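Report on the Visit to the Hwang Home Robotics Laboratory

Course project, Introduction to Automation
January 2018

3. The Demonstration

The second part of the visit took place in the kitchen area of the laboratory in Galtitz. Our class had been divided into groups of six so that everyone could stand close enough to follow the work. Before the start, the staff explained that the robot has two arms and that the kitchen is used for trials with ordinary household objects. The purpose is to study how a machine deals with things that were made for human hands – bottles, cartons, doors and handles.

Our group was asked to pay attention to two matters: how the arms approach an object, and how much room they need in order to do so. Each of us kept written notes, and these were compared on the bus home.
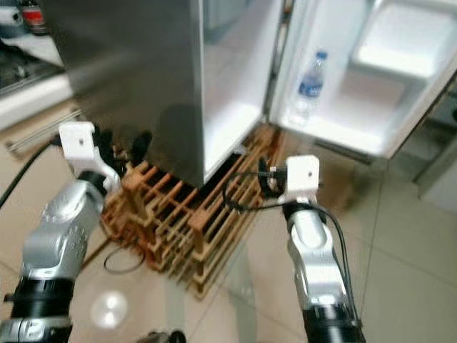
Work at the refrigerator, with a water bottle in the door bin.
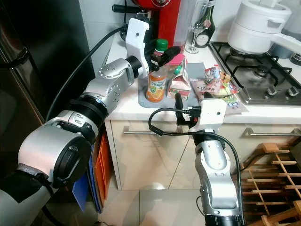 The staff told us that a session normally lasts 60 minutes and that 12 short tasks are planned for it. The results are entered in a table with the name of the task, the time taken and the reason for any stop. At the time of our visit, the table held 316 entries, going back to September. The software used for these records is called Claltel and was written at the laboratory. We were permitted to look at one page of it but not to copy it.

4. Questions and Replies

Our group asked why the laboratory does not use a simple table with test blocks. The reply was that blocks are still used in the early stages, at the second site in Gruvlow, and that a kitchen brings in difficulties that blocks do not have. Soft packages change shape when they are held. Clear plastic is hard for a camera to detect. Doors need space to swing, and an arm must stay out of their path.

A second question concerned safety. Visitors must remain behind a marked line during a trial, and one member of the staff always stands next to the stop button. We consider this arrangement suitable for school groups, although the line made it difficult for those at the back to hear the explanations.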